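Clinberg Recipe Cards

Plain-text transcriptions of 2924 recipe cards from the Clinberg box sets. One card per file, UTF-8.

Fields
id, title, servings, ingredients, method, notes

Splits
Fitado: the main set
Moynihan: 210 cards held back for checking
Rito: 17 cards with no title – kept apart on purpose

Known issues
Fractions are typed as 1/2, never as a single character. Oven settings stay in Fahrenheit. 200 cards have no servings line, so that field is blank.

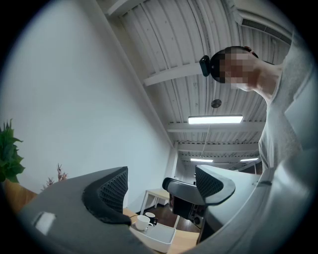

Can I use the notes field for search?
Only for the main set. Notes in the other two were not proofread.

Last checked in December.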